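Notes for the spring showcase, second half (me, after Melati's budget slides)

Hello again, and thank you for coming back after the coffee. Breathe. Don't start talking until the slides have caught up, because last year I got two minutes in with the title page still showing.

So Melati Subramaniam has told you what the club spends its money on, and I get the nicer job, which is telling you what the students have been up to since April. For anybody who slipped in late, we call the project Grerkumis, and please don't ask me where the name comes from (the eighth graders voted, and I respect the vote). The idea is simple to say and awfully hard to do: get a robot arm to pick up one thing from a table and leave its neighbor alone.

We do nearly all of it in simulation now. I know some of you parents remember the old days with the cardboard ramps and the glue guns, and I miss them too, I really do! But in the simulator a team can try a grasp, ruin it completely, reset, and be trying again before anyone has gone looking for a broom. By the end of the term the Sinaga team alone had logged 1,013 attempts. Pause here and let them wave, they're sitting near the back.

Next slide. Give people a moment to look at it before talking. The black vase is the one everybody wants to try first, with that big round belly and the skinny neck, and the students argue and argue over where the gripper ought to go. Low on the body or up at the neck? I've heard both sides defended with real passion over pizza. The white statuette has the raised arm to worry about, so it gets its own set of rules.
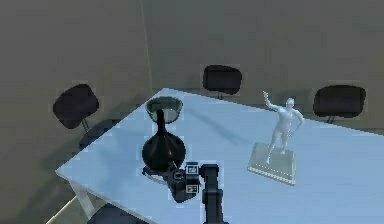

Kamarul Wibisono asked me at the rehearsal whether the kids are learning robotics or just learning a piece of software, and said he would hate for them to reach high school without ever having tightened a bolt. It's a fair thing to ask and I'd like to answer it properly, so slow down for this part. They write the motion plan themselves. They choose the angle of approach, how fast the arm moves, and when the fingers close. The bolts come in the fall, when the Drultumus kit gets put together, and yes, Kamarul, you are invited to hold the wrench.

Now the three students. Call them up one at a time and let them finish their own sentences, however tempting it is to help. Water is on the side table.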